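Flollia support - ticket log
Product: Plorutel 6 soundbar + wireless sub
Customer: Ikhsan Simanjuntak
Status: open, waiting on customer

Opened by customer:
Sound drops out over HDMI ARC. Happens on every app, not just one. Cuts for a second or two, comes back, then the lip sync is off till I power cycle the bar. TV is a Fleury 43 inch, bought in March. Bar is newer. Sub is fine when there's sound at all. Already tried a different outlet. Please don't tell me to factory reset, I did it twice.

Support, first reply:
Thanks Ikhsan. Few things we need before we go further -
Firmware version on the bar (hold Input for 5 seconds, it scrolls on the display)
Which HDMI port on the TV, should be the one marked ARC
TV audio output setting - PCM, Auto or Passthrough
Anything else on HDMI, game console, streaming stick etc

Customer:
Firmware says 2.25. Port is HDMI 2, marked ARC. Output was on Auto. Streaming stick in HDMI 1, nothing in 3. CEC is on becuase otherwise the TV remote won't do volume.

Support:
OK. 2.25 has a known problem with Auto on some TVs, bar loses the handshake when the format changes from stereo to 5.1. Set output to PCM for now and watch something for an evening. You lose surround, only a test. Also unplug the stick while testing.

Customer:
PCM, stick out. Almost no dropouts, one in the whole evening. So better but not gone. Lip sync stayed ok after that one. Put the stick back and it went bad again within minutes, still on PCM.

Internal note:
So two things going on maybe. Format switch AND CEC chatter from the stick. Asked Ivenport bench if they can reproduce with a 43 Fleury, they only have the 55. Same board supposedly. Will try anyway.

Support:
Can you attach a photo of the back of the bar with the cables in, and the cable itself if there's printing on it. Upload box on the ticket page takes any jpg. 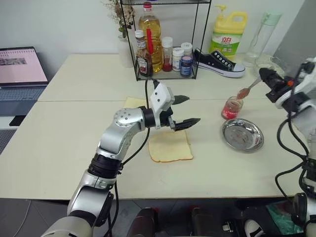
Attachment 1 - arm and gripper at the table, slice of bread

Support:
Got an attachment on the ticket, still need the back of the bar and the cable please. Or just type out what's printed on the cable, that works too.

Customer:
Cable says High Speed, nothing else. It's the old one from my last bar, the one in the box was too short to reach. Bar is on a shelf above the TV so it has to go round the bracket.

Support:
Ah ok. How long is it? And is it bent tight at the bracket? Try the short one from the box even if you have to set the bar on the floor for an hour. Stick plugged in, output back to Auto. We want it to fail if it's going to.

Customer:
Long one is 25 feet, most of it coiled up behind the TV. Didn't know that mattered. Short one in now, bar on the floor. Two movies, no dropouts on Auto with the stick in. Lip sync off slightly on the second one but it fixed itself.

Internal note:
Cable then, mostly. The sync drift is the 2.25 thing. Bench saw the same drift on the 55, no dropouts.

Support:
Good news. Next steps -
Keep the short cable for now. For the shelf get a 6 foot one, no coils, no tight bend
Update to the new firmware when it shows in the app, fixes the sync after format changes. Going out in batches of 500 so may take a few days to reach you
Turn off CEC on the stick only, leave it on on the TV. Volume will still work from the TV remote

Customer:
CEC off on the stick, volume still works. Cable ordered. No update in the app yet. Leave this open pls.

Support:
Will do. Reply here once the update is on and the new cable is in.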